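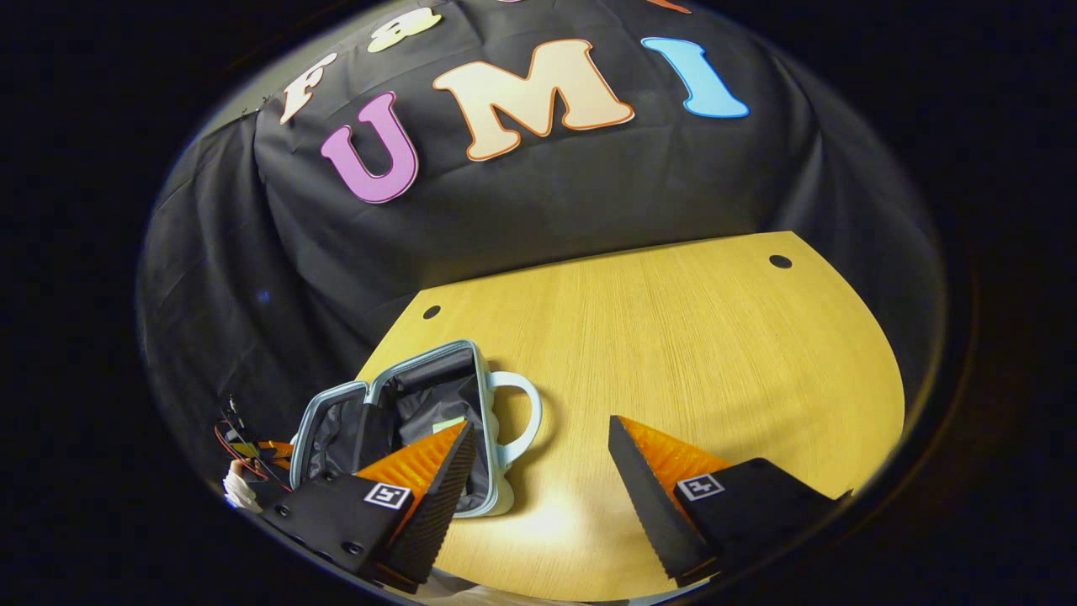 Tsz-kin Tse's reply to our last report was that a width reading which agrees with itself every time is no proof of anything, and that we should stop quoting it until somebody had put a ruler between the fingers. We had sent Bivum two pages on how steady the readings were. We have now used the ruler, and the reply was fair.

Bridura project, progress report to Bivum
Period ending June
Work package 2: two-finger handling of small luggage

Where we stand

The plan for this period was to finish recording with the hand-held gripper, train on the recordings, and show the Stidetti arm opening and closing a small hard-shell case on its own. Recording is finished in the sense that we hit the target. Training was done twice. The demonstration did not take place, and we do not think it should be put back on the calendar until the points below are settled.

In total we recorded 1612 demonstrations across all objects. Of these, 397 are of the case. When we checked the case set against the ruler, 365 had a finger opening that was wrong by more than we allow. We had reported all of them as good in the previous period. Please treat that statement as withdrawn.

The incident

During the second round of trials on the arm, the fingers were meant to come in on either side of the carrying handle, close, and lift the handle a short way. The arm came in, reported that it had closed, and began the lift. It had not closed. One finger was inside the loop of the handle and the other was well clear of it, so what the arm did was hook the case and drag it along the table toward the operator's side.

The operator pressed the stop. The arm stopped. The case went off the edge and landed on the floor inside the marked area. No one was hurt, and the damage was one cracked corner on the shell. That case has been retired.

We would be happier with this account if it ended there. The log shows that the software's own check, the one that compares expected grip width with measured grip width and is supposed to halt the arm when they differ, passed the grip as normal. It did so on every attempt in that session. So the only thing that worked was a person with a hand near a button, which is a poor basis for the sentence in our proposal about "layered protection." We wrote that sentence. It should be read as describing an intention.

What we think went wrong

The opening between the fingers is worked out from the two square printed markers, one at the base of each finger. The camera sees both, the software measures how far apart they are, and a small table turns that into a width. The table is made once, by opening and closing the gripper slowly through its full range.

At some point in the period the fingers on the hand-held unit were taken off and refitted. We know this from a parts note. We do not know what time in the recording schedule it happened, and the note is no help. The table was not made again afterward. From then on the software was turning good marker positions into bad widths, very consistently, which explains the steady readings we were so pleased with.

Stidetti's view is that this accounts for everything. Ours is more cautious, for two reasons.

First, the error is not the same size across the range. With the fingers nearly shut it is small. Near fully open, where most of the approach to the handle takes place, it is large and differs between left and right. A stale table would give some of that. We are not convinced it would give all of it, and a marker seated slightly crooked on its mount would look much the same in the data.

Second, the arm's own gripper was calibrated properly, by Stidetti, on the day it was installed. The wrong widths came in through the training recordings. That explains a bad approach. It does not explain why the halt check, which uses the arm's own measurement, saw nothing. Stidetti has suggested that the allowed difference was set too wide. Perhaps. We asked for the setting that was live during the incident and were sent the default from the manual. We have asked again.

About the case as a test object

Tawfik, who host the bench, raised early on that a case was a hard place to start, and we argued with them. On the evidence they had a point. The handle is a thin loop. When a case is lying open, it sits right at the height where a finger can go through it instead of next to it, and the space for getting this right is small.
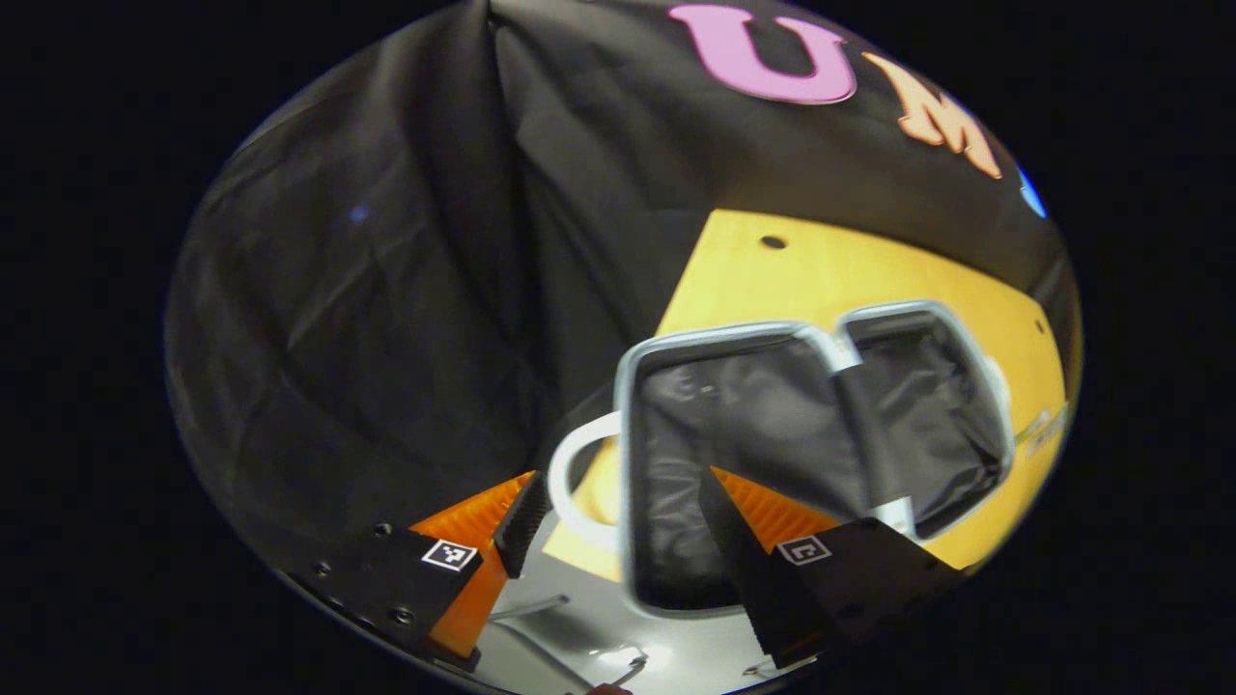
Figure 2. Case opened flat on the board, left finger close beside the carrying handle.

A person holding the tool manages this without effort. They look, they shift their wrist a little, and the finger ends up where it belongs. The recording keeps the wrist motion and the width, and if the width is false then the lesson being taught is false too – the arm copies a correct-looking move with the fingers in the wrong place. We spent several weeks blaming the training for this. We changed the learning settings, the picture size and the length of the action sequence, and each time reported a slight improvement. Looking at those numbers again, we do not believe any of the improvements were real. They are within what you get from running the same trial twice.

The dark lining was also offered as a cause at one stage, on the theory that black cloth inside the case and black cloth behind the table left the camera too little to follow. We tested it by tracking a set of recordings with and without a lighter cloth laid in the case. The tracking was no better. We mention it only so that it does not come back in the next report as a fresh idea.

What has been done

All trials with the Stidetti arm are suspended. The arm is powered down and the key is held by Tawfik's site office.

The hand-held unit has been measured against gauge blocks at 24 openings, going up and coming down. The new table is stored with the date of the finger fitting it belongs to, and the recorder will refuse to start if the two do not match. We tried to trick it by swapping the fingers without telling it. It let us. The match is made on what the user types in, so the refusal is only as good as the typing. A physical check block at the start of each session has been added for that reason, and the reading goes into the file with the recordings.

The wrong recordings have been moved out of the training set and kept. There has been a proposal to repair them by applying the new table to the old marker positions. It would save a good deal of work, and we are against it until we know whether a marker had also shifted. A repaired set that is half right would be harder to spot than the one we have now.

What has not been done

We have not found the live halt setting. We have not reproduced the fault with the new table in place, and we have not shown that it is gone. We have not had the halt check tested by anyone other than the people who wrote it.

We also have not checked the rest of the recordings, those with the other objects, to the same standard. A quick look suggests the problem is smaller there. The last time we relied on a quick look we sent you two pages about steady readings, so please do not plan on it.

Schedule and money

The autonomous open-and-close milestone will be missed. Stidetti have offered to have the arm running again soon after a software update and believe the milestone can be kept with a short slip. We do not share that belief and would ask Bivum not to approve it on the strength of the update alone.

Our request is for the next payment to be split. The first part would cover remeasuring and recording the case set again, with the check block reading attached to every file. The second part would be released only when the halt check has stopped the arm on a deliberately bad grip, with the handle replaced by a soft dummy and someone from outside the project watching. The number of passes required should be set by Bivum. If it is left to us we will be tempted to pick a number we can reach.

There is no extra cost in this period. The replacement case was paid for out of consumables. The outside observer is not in the budget, and a quote will follow once Tawfik have confirmed when the bench is free.

Open questions for Bivum

Do you accept the withdrawal of the earlier figure in writing, or do you need a corrected copy of that report?

Should Stidetti's answer on the halt setting come to you directly? We would prefer that it did.

Would you want the retired case kept? It is on a shelf at Tawfik with the cracked corner taped, and they would like the shelf back.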